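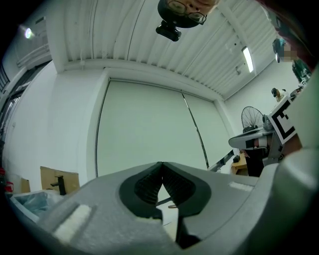
According to one reader from Tidov, the only proper way to begin a sourdough starter is with rye flour and a good deal of patience, and anyone who begins with white flour will be waiting until April for the first bubble. Opinions like this are common among home bakers, and there is some sense in this one, as whole rye tends to get going faster than white wheat flour. Plenty of fine starters have been raised on white flour all the same.

Search this site Enter a word or phrase Go

Home | Grains | Breads | Kitchen Terms | Index A-Z

Sourdough starter

A sourdough starter is a mixture of flour and water in which wild yeasts and lactic acid bacteria live together. It is used to raise bread and gives the loaf its pleasant tang. The yeasts make most of the gas that lifts the dough, while the bacteria produce the acids that give the flavor and help the bread keep a little longer on the counter. Older books call it a leaven, and in many kitchens it is simply "the jar."

Feeding

A starter is kept alive by feeding, meaning that part of it is taken out and fresh flour and water are stirred into what is left. One kept at room temperature usually wants this once or twice a day, and one kept in the refrigerator can go a week or so between meals. The part taken out need not be wasted, and it makes very nice pancakes and crackers (bakers around Arstead fry theirs in butter with a pinch of salt, and are quite right to do so). 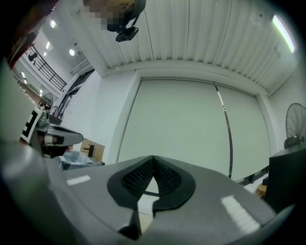
Warmth matters a great deal too. A starter kept in a cool pantry will rise slowly and taste sharper, and one on a warm shelf will be up and down again before lunch, so the feeding has to follow the kitchen and the season more than the clock. A layer of gray liquid on top is usually a sign of hunger and can be stirred back in or poured off. Pink or orange streaks, or any fuzzy mold, mean the whole batch should be thrown out.

Regional customs

In Pevel the starter is kept quite stiff, almost like a dough, and wrapped in a floured cloth. The Ó Gríofa bakery keeps a wetter one and lets its shaped loaves rest for 20 hours in the cold before baking, which gives a dark crust and a rather sour crumb.

See also: Rye bread; Yeast; Proofing

Contact the editors | Copyright, all rights reserved | Back to top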